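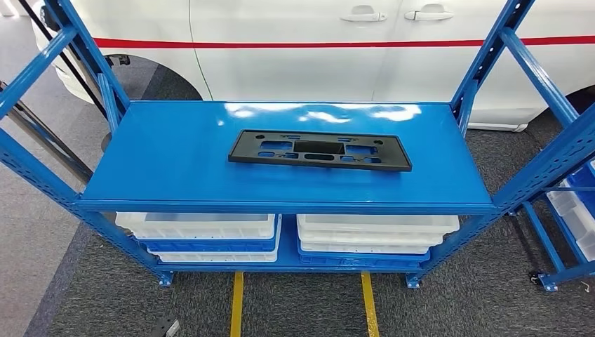

## Section 4: Setting up the studio audience vote

The Storidov voting system collects and totals votes cast by a seated audience during a live or recorded talent program. Section 4 covers preparation of the handsets, the control desk and the results display, and the running of one complete vote. It should be read by the vote operator and the floor manager before the first rehearsal. Home voting by telephone or through the Plandov app is covered in Section 6 and must be set up separately.

The instructions assume that the base station has been installed and tested as set out in Section 3. Revised 2022-07-26. Operators holding the January edition should discard it, as the order of steps in 4.3 has changed.

### 4.1 Before you begin

Confirm that the following are at hand:

- the control desk, with its power supply and key
- the base station and both antennas
- one handset for each voting seat, plus spares
- the seating plan approved by the production office
- the running order, showing acts in order of appearance
- a printed copy of the vote record (Form J)

A standard kit contains 184 handsets. Kits may be joined to serve larger rooms, up to a limit of 2,128 handsets on a single control desk. Where more than one kit is in use, each kit must be given its own group letter before any handset is switched on. Two kits sharing a letter will overwrite each other's votes, and the desk will give no warning.

> **Note:** Handsets supplied for the Jukar series carry a yellow label and run older software. They may be used with the current desk, but not in the same group as handsets with a white label.

### 4.2 Charging and checking the handsets

1. Place the handsets in the charging trays with the keypad facing up. A red light shows that a handset is charging.
2. Leave the trays connected until every light has turned green. A full charge takes four hours.
3. Remove one handset from each tray and press **1**. The display should read READY.
4. If the display reads LOW, return the whole tray to charge and repeat the check after thirty minutes.
5. If the display is blank, set that handset aside and replace it with a spare. Record its number on Form J.
6. Wipe each keypad with a dry cloth. Do not use spray cleaners.

> **Caution:** Do not stack charging trays while they are connected. Trays need a clear space of 10 centimetres above them.

Handsets hold their charge for two recording sessions of normal length. A program that includes a results show on the same evening should be treated as two sessions, and the handsets should be returned to the trays during the meal break.

### 4.3 Assigning handsets to seats

Each handset must be matched to a seat. The match allows the desk to leave out seats that are not entitled to vote, such as those held for contestants' families, and to report any seat from which no vote has been received.

1. Turn the key on the control desk to **SET UP**.
2. Select **Seating**, then **New plan**.
3. Enter the name of the venue and the number of rows. For the Clegg Theatre, select **Stored plans** and choose *Clegg stalls* or *Clegg full house*. Do not enter these plans by hand.
4. Enter the number of seats in each row, starting with the row nearest the stage.
5. Mark all non-voting seats. The desk shows these in grey.
6. Select **Assign**. The desk will display the first voting seat.
7. Press and hold **0** on the first handset until it beeps. The desk records the handset and moves to the next seat.
8. Continue along the row. At the end of each row, check that the last seat shown on the desk is the seat you have reached.
9. When all rows are finished, select **Lock plan** and enter the operator code.

If the seat on the desk and the seat in the room do not agree, select **Back one row** and assign that row again. Single seats cannot be corrected until the row is complete.

> **Note:** The stored plan *Clegg stalls* contains 247 voting seats and therefore requires two kits. Give the first kit the letter A and the second the letter B, and change kits only at the end of a row.

Once the plan is locked, handsets must stay with their seats. Ushers should be told not to move a handset to suit a guest who has changed places. If a guest must be moved, the guest takes up the handset belonging to the new seat.

### 4.4 Entering the acts

1. Select **Acts**, then **New list**.
2. Enter each act in running order. Names may contain up to 24 characters, including spaces.
3. Use the stage name given on the running order. Do not shorten a name without the agreement of the production office.
4. Check the number beside each act. The audience will press this number to vote.
5. Select **Send to display** and ask the floor manager to confirm that each name is readable from the back row.
6. Select **Lock list**.

A single round may contain up to eight acts. Where a program has more, divide the acts into rounds and set up a separate list for each. Votes are not carried from one round to the next unless **Add totals** has been selected for the series.

If an act withdraws after the list has been locked, do not delete it. Select the act, choose **Withdraw**, and enter the operator code. The remaining acts keep their numbers, and votes for the withdrawn number are refused. The handset will show TRY AGAIN, and the audience member may choose another act while the vote remains open.

### 4.5 Choosing the vote type

Three vote types are available. The type is set by the rules of the program and must match the wording read out by the host.

| Vote type | Votes per seat | Can the vote be changed? |
|---|---|---|
| Single | One | Yes, until the vote closes |
| Final | One | No |
| Score | One score per act | Yes, until the vote closes |

In a **Single** vote, the last number pressed is the one counted. In a **Final** vote, the first number pressed is counted and the keypad is then shut off. In a **Score** vote, each audience member gives the current act a mark from one to nine after the performance, and the desk works out the average for each act.

> **Caution:** The vote type cannot be changed once a vote has been opened. If the wrong type has been chosen, the vote must be cancelled and the floor manager told at once. A cancelled vote is kept in the log and will appear in the printed record.

### 4.6 Holding a test vote

A test vote must be held with the audience seated and before the first act appears.

1. Turn the key to **TEST**.
2. Ask the floor manager to invite the audience to press **5**.
3. Open the vote for thirty seconds.
4. Close the vote and select **Missing seats**.
5. Send an usher with a spare handset to each occupied seat on the list.
6. Assign the spare using **Replace handset**, and hold the test again for those seats only.
7. Mark any empty seat as non-voting.
8. Select **Clear test** and wait for the message TEST VOTES REMOVED.

Do not turn the key to **LIVE** until this message has been shown.

### 4.7 Running the vote

1. Turn the key to **LIVE**. The keypads remain shut off.
2. Confirm with the floor manager that the list on the display matches the round about to be voted on.
3. On the cue, press **OPEN**. All handsets vibrate once.
4. Watch the *Received* bar. Totals for individual acts are hidden while a vote is open and cannot be shown.
5. At ten seconds before the close, press **WARN**. The handsets vibrate twice.
6. On the cue, press **CLOSE**.
7. Wait for the desk to show VOTE SEALED.
8. Print two copies of the result. Place one in the results envelope and attach the other to Form J.
9. Press **SEND RESULT** only when told to do so by the director.

The result must not be read aloud over the talkback system. Where the host needs the result on a card, the envelope is handed to the floor manager, who signs for it on Form J.

If two acts receive the same number of votes, the desk shows TIE and does not rank them. The desk will not break a tie by itself. The operator should follow the rules of the program, which may call for a decision by the judges or for a second vote between the tied acts. To hold a second vote, select **Run-off** and repeat steps 2 to 9.

### 4.8 Faults during a live vote

| Display on desk | Likely cause | Action |
|---|---|---|
| GROUP LOST | Base station has lost contact with one kit | Keep the vote open. Check the antenna for that group. |
| LOW RETURN | Fewer than half the seats have voted | Ask the floor manager to remind the audience. |
| CLOCK | Desk and studio clocks do not agree | Close by hand on the cue. Correct the clock after the round. |
| LOG FULL | Too many stored sessions | Complete the vote, then export the log before the next round. |

Handsets store the last vote cast and will send it again when contact returns, provided the vote is still open. A vote closed while GROUP LOST is showing is sealed without the votes from that group. Tell the director before closing in this condition.

### 4.9 Closing down

1. Select **Export log** and save the file to the production drive.
2. Turn the key to **OFF** and remove it.
3. Collect the handsets row by row and return them to the trays for their own group.
4. Count each tray against the kit list and record any missing handset on Form J.
5. Sign Form J and deliver it, with the printed results, to the production office.

The log remains on the desk until it is deleted by a supervisor. Operators should not delete logs between episodes of the same series. Instructions for supervisors are given in Section 5.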